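Folding (laundry)

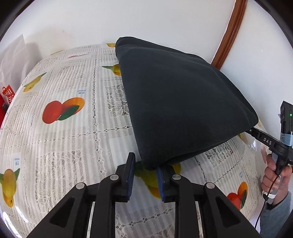 A folded dark cloth on a table with a plastic tablecloth.

Folding is the practice of doubling clean cloth over on itself so that it takes up less room and can be found again. It is usually the last stage of doing the laundry, and the one most often put off. Clothes may spend days in the basket between drying and folding, during which time they are worn straight from the basket, reducing the amount left to fold.

History

People have folded cloth for as long as they have had more of it than they could wear at once. In wealthy European houses of the sixteenth and seventeenth centuries, table linen was pleated into birds, fish and castles, and books were printed to explain how. Guests then wiped their hands on the results. Linen presses, which flattened folded sheets under a wooden board and a large screw, were a point of pride in the same houses and were often kept where visitors would see them.

The arrival of the chest of drawers changed the everyday fold more than fashion did. A shirt now had to match the width of a drawer, and most household methods still aim at a rectangle for this reason. The dresser makers of Jardine sold their deepest model in the 1920s with a printed folding chart pasted inside the top drawer. Surviving examples tend to have the chart in excellent condition, as it was hidden by unfolded clothes.

Methods

The half fold, in which a garment is doubled until it stops being a nuisance, is the most widely used and the least written about. The retail fold brings both sleeves behind the body and leaves the front smooth; shops favor it because it shows off the neckline, and customers undo it in seconds. The file fold makes a small packet that stands upright in a drawer. It works well until 2 or more packets are removed, at which point the remainder lie down.

Rolling is treated by some writers as a kind of folding and by others as a surrender. It is popular with travelers, and its supporters say that it prevents creases. Its critics own irons.

The fitted sheet is generally handled as a separate subject. The accepted method is to tuck the four corners into one another and fold the rest toward them, and it is easily followed by anyone who is watching someone else do it. The rolled ball remains common.

The Skindgate survey

The best-known study of home folding was carried out in the town of Skindgate by Nesrin Yaman, who asked residents to keep a laundry diary through July. The diaries recorded 3,137 folded items, of which 270 were fitted sheets. Yaman noted that the sheets took up most of the space for comments – and nearly all of the bad language. Urs Nägeli later objected that people who agree to keep a laundry diary are unlikely to be typical of anyone. Yaman replied that she had met them and agreed.

See also: Ironing; Linen closet; Sock, missing

Categories: Laundry | Household chores | Textile care | Articles needing additional citations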